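18 Jun 2026 - accessories table, second morning

Back at the small table by the window with the drawer contents that Inger Norðdahl brought in. She had them in a biscuit tin at home for years, hair things mostly, with a few bits that had drifted in from other drawers as they do, and she is very happy for us to sort them however we like so long as it all goes back in the tin at the end. I promised. The tin is on the shelf over the sink if anyone is looking for it.

I put the green cloth down again, the one with the white grid and the little hearts, partly because it cheers the place up and partly because the grid gives me something to line things up against when I lose my bearings. It does creep about a bit. I have taped the underside of the two near corners and will see how that lasts - the tape from the Haberkorn box is too strong and I don't want it pulling at the print, so please use the paper one.

The plan in March was to sort by colour, and I still think that was a mistake, lovely as it looked. So much of the tin is pink that we ended up with one enormous heap and a few lonely things round the edges. Today I went by what a thing is made of and how it behaves when you pick it up: soft and floppy, soft but springy, stiff, and then wrappers and packaging on their own. It went much better, though I spent far too long dithering over the fabric flowers, which are soft at the petals and not much use for guessing what is underneath.

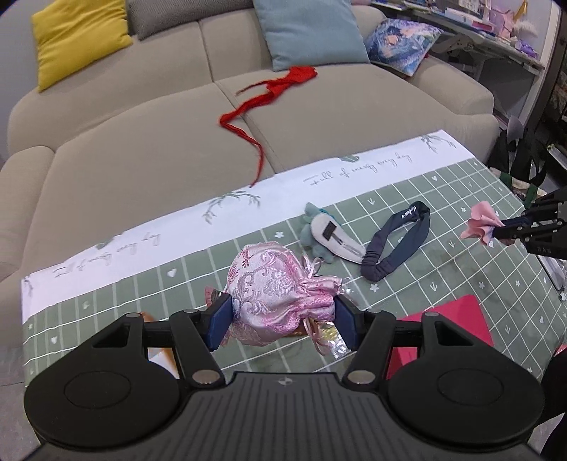

The pink brocade pouch and its neighbours on the green cloth, part way through the sort.

The pouch is the piece I keep coming back to. It's a pretty thing, pink with a paler paisley woven in, and it belongs with the floppy ones, but the ribbons want a rule of their own. I have written on the card: ribbons tucked under before it goes in a tray. If they are left trailing they catch on whatever is next door, and I had the lace come along with it twice before I learnt. The plush toy goes with the soft and springy things for now, and so does the navy headband, although Inger thinks all the elastic should be kept together and she may well be right.

Crinkly plastic is still a nuisance. It slides under everything and then you think you have cleared a patch when you haven't. Wrappers out first next time, before anything else is touched.

Trays are the Pruvumo ones, 3 of them stacked by the door, and the fourth group can live in the lid of a shoebox until somebody finds me another. Tally for the whole tin is nearly 197, depending on whether you count a pair of clips as one or two (I have been counting them as one, and have said so on the card).

Still to do: label the trays, ask Inger about the elastic, wash the spare cloth, and give the floor under the table a proper sweep for dropped grips.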